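Kakon two-arm bench kit: good arms, a bad jaw fault

The Kakon kit is a pair of small black arms that mount on either side of a table, with pointed two-finger grippers. I bought mine from Brikbridge in the spring and have put 284 cycles on it, nearly all of them the same job: rolls of electrical tape moved between a white tray and a green cloth. Tape is a fair test. The rolls are light, they have a hole to aim for, and if one gets dropped you pick it up and carry on.

Setup was fine. The manual is short but correct, the bolts fit, and both arms homed on the first try. Repeatability is better than I expected at this price. If the review stopped there I would call it a solid kit.

The trouble is the jaw. After 90 cycles the right gripper stopped reporting its position every so often. The arm keeps following its path, and the software goes on showing the last value it had. If that value was "closed," the controller believes it is holding a roll whether it is or not. There is no alarm and nothing in the log — you find out by watching the table.
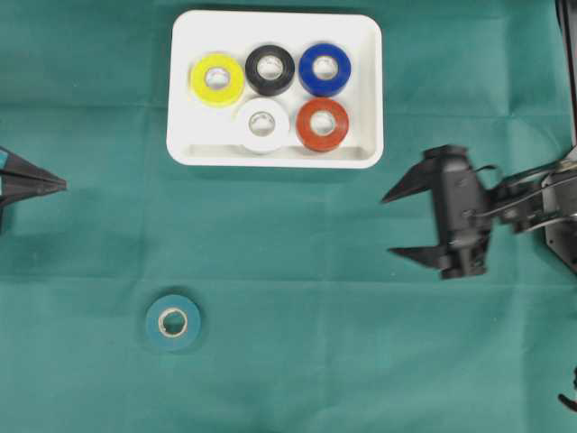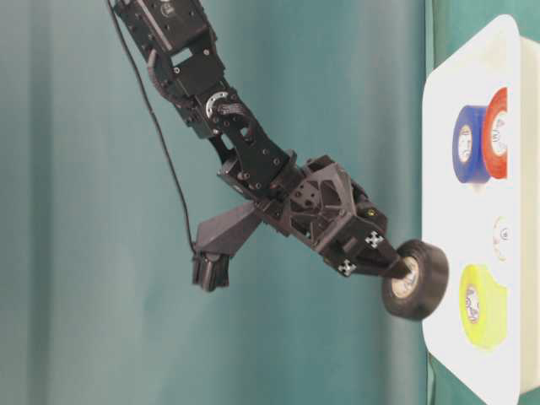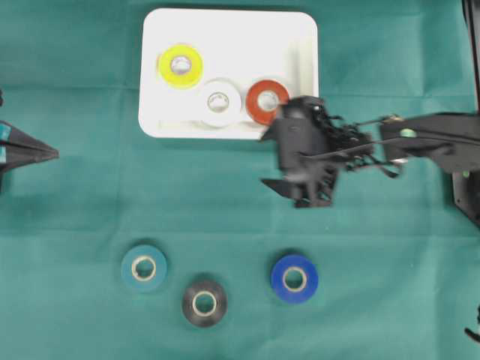

Tape rolls, the white tray and the Kakon grippers.

BRIKBRIDGE, March

I sent the logs to Kakon support and heard back from Kalliopi Kalogeropoulos, who asked for the firmware version and had me reseat the jaw connector. That helped for a while. The fault came back with the wrist turned near its limit, and I could bring it on by hand by flexing the cable at that angle. My conclusion is that the lead is too short for the travel the joint is allowed.

Support's second suggestion was to limit wrist rotation in the settings. It works, but you lose some of the reach you paid for. I ended up fitting a longer lead from Stefanou and tying it farther back on the arm. No dropouts in the runs I have done since.

The safety side bothers me more. When the position signal is lost, the arm should stop. Mine kept going at full speed, and on one run it came down on a roll it should have been carrying and pushed it into the tray rim. With tape that is a dent. With a hand in the way it would be a different matter, and the fingers are pointed. The stop button does cut motion right away, and I keep it within reach.

I looked at the Veltetti kit before buying. It has blunter fingers and less reach, and it halts on a lost signal. For a classroom I would take that one.

Rating: 2 out of 5 as shipped. Kakon says a firmware change is planned but would not give me a date.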